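Der Greifer und die Kabel, Stand Januar

Seit dem letzten Eintrag ist viel Zeit vergangen, und ich habe einige Nachrichten bekommen, ob das Projekt noch lebt. Ja, es lebt. Ich arbeite weiter am Abend in der gemeinsamen Werkstatt, meistens zwischen acht und elf Uhr, und der Arm trägt immer noch den Namen Durnatine, den ich ihm im ersten Eintrag gegeben habe. Heute möchte ich über den Greifer schreiben, über die Kabel und über einen Fehler, der mich sehr viele Stunden gekostet hat.

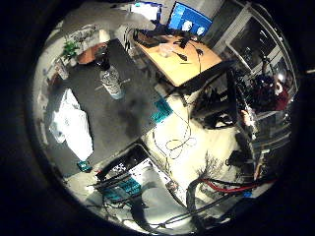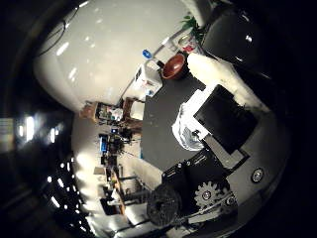

Der erste Greifer hatte harte Finger. Mit einem Holzklotz ging das gut, aber bei dünnem Kunststoff hat er zu stark gedrückt. Ich habe damals versucht, den Strom des Motors zu begrenzen, und das hat nur halb geholfen: Entweder war die Kraft zu groß, oder der Greifer hat den Gegenstand beim Heben verloren. Mit den weichen Fingern ist der Bereich dazwischen viel breiter geworden. Ich muss nicht mehr so genau einstellen, und das ist für einen Menschen mit wenig Zeit ein großer Vorteil.

Die Steuerplatine habe ich von Stostance, das Modell mit dem kleinen Kühlkörper. Ich bin damit zufrieden, nur die Anleitung ist schwer zu verstehen, und diesmal liegt es nicht an meinem Deutsch. Auf Seite 20 steht ein Wert für die maximale Beschleunigung, und im Anhang steht ein anderer. Ich habe den kleineren genommen. Wenn jemand von Ihnen weiß, welcher richtig ist, schreiben Sie mir bitte.

Nun zu dem Fehler. Im Herbst hat der Arm angefangen, nach einer gewissen Zeit zu zittern. Nicht immer, und nie dann, wenn ich jemandem das Problem zeigen wollte. Zuerst habe ich die Software verdächtigt und den Regler neu geschrieben. Danach habe ich das Netzteil getauscht. Danach habe ich das Protokoll angesehen, was ich natürlich als Erstes hätte tun sollen, und dort 822 Übertragungsfehler aus einer einzigen Sitzung gefunden. Fast alle kamen in derselben Stellung des Arms, nämlich wenn das Handgelenk ganz nach links gedreht war.

Es war also ein Kabel. Die Leitung vom Handgelenk hatte eine zu kurze Schlaufe, und bei dieser Drehung hat sie am Stecker gezogen. Fasil Adugna hat mir gezeigt, wie man die Zugentlastung richtig macht: die Schlaufe 150 mm länger lassen, als man denkt, und sie erst hinter dem Gelenk befestigen. Er hat früher Schaltschränke verdrahtet und hat eine große Geduld mit Leuten wie mir. Seitdem ist das Zittern weg. Schön sieht es nicht aus, das gebe ich zu, denn längere Kabel hängen auch mehr herum. Ich habe schon Spiralschlauch bei Tiedemann bestellt, aber die Lieferung ist noch nicht gekommen.

Über das Geld werde ich oft gefragt, darum eine kurze Auskunft. Für den Umbau des Greifers habe ich bis jetzt über 245 Euro bezahlt, ohne die Platine. Der teuerste Teil waren die Zahnräder. Man kann sie auch selbst drucken, ich habe es probiert, aber meine gedruckten Räder hatten so viel Spiel, dass die Finger gewackelt haben. Vielleicht liegt es an meinem Drucker, der auch nicht mehr jung ist.

Was mir noch nicht gefällt, ist das Verhalten bei weichen Sachen. Ein Tuch hat keine feste Form, und mein Programm sucht immer einen Rand, den es von oben fassen kann. Manchmal gibt es aber keinen Rand, nur Falten. Dann wartet der Arm über dem Tisch und entscheidet sich nicht. Ich habe eine Idee mit zwei Versuchen hintereinander - zuerst grob in der Mitte greifen und anheben, dann neu schauen - und möchte das im Februar ausprobieren.

Für die Auswertung benutze ich weiterhin Plamham, die alte Version. Die neue verlangt ein Konto, und ich möchte für meine eigenen Messwerte kein Konto haben. Wer noch die Installationsdatei braucht, kann mir eine Mail schreiben, die Adresse steht im Impressum.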